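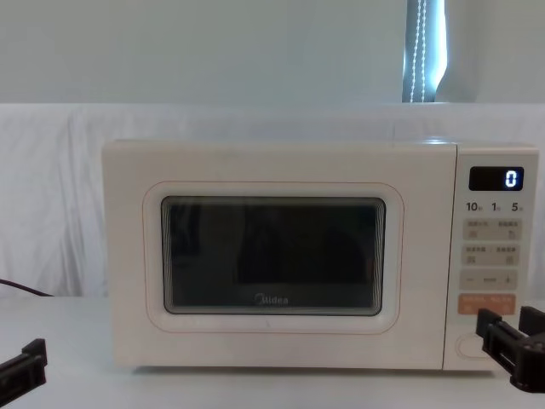 What do people need to find first on a microwave they have never used? They need to find the way to open the door. Time and power come later, once there is food inside, and most people will look for a start button only after they have shut the door again.

This section covers the order in which first-time users looked for the controls on a countertop microwave, and the words they used for them. The answers come from the Stelterine kitchen survey. Forms went out to 1,000 addresses in February, and 148 came back complete. The forms asked about the microwave at home, the last unfamiliar microwave the person had used (at work, in a rented room, at a relative's house), and what had held them up, if anything had.

Opening the door was the most common trouble, named on 64 of the forms. The usual complaint was that the person had pulled at the edge of the door when the door was worked by a button. Several had pulled hard enough to move the oven on the counter. Those who had a handle on their own microwave wrote about this at greater length than the rest, and a few drew the oven in the margin with an arrow to the button.

The second trouble was setting a short time. People wanted thirty seconds, or a minute and a half, and did not know whether a key marked with a number would set that time or add to it. Some pressed the key a second time to see what would happen. Others gave up on the keys and used whatever start button they could find, then stood by the oven and stopped it by hand. We had expected more complaints about power levels. There were few – most people said they never changed the power at all, at home or anywhere else.

The layout we had in mind when writing the form is the common one, with the door on the left and the controls in a narrow strip on the right. On a panel of this kind the display is at the top and the door button at the bottom, so that a person reading downward passes every other control before reaching the one needed first. The order makes sense for someone who already knows the oven. The hand goes to the bottom corner without any reading.

Figure 1. Countertop microwave with a side control strip. The display shows 0; the labels 10, 1 and 5 are directly below it, and the oval door-release button is at the bottom of the strip.
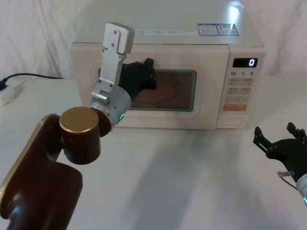 Monique Besson, commenting on a draft of this section, wrote that we had made too much of the door. In her view a person who fails to open a microwave has lost a few seconds and will never fail with that oven again, whereas the time keys go on causing mistakes for months. She asked that the two be kept apart in the tables, and this has been done.

Her point is supported by the forms in part. Of the people who named the door, nearly all wrote as if it had happened once. The remarks on time keys were different in tone ("I still get this wrong") and often concerned an oven the person used every week. We did not ask how often each trouble came up, and the form should have had a line for it.

Color was mentioned less than we thought it would be. Where a start button differed in color from its neighbors, people tended to call it by the color in place of the printed word. The Navarro and Homon forms, which were filled in by office staff sharing a break room, had the most of this. The door button had no settled name in any group – "the push," "the big one" and "the opener" were all used.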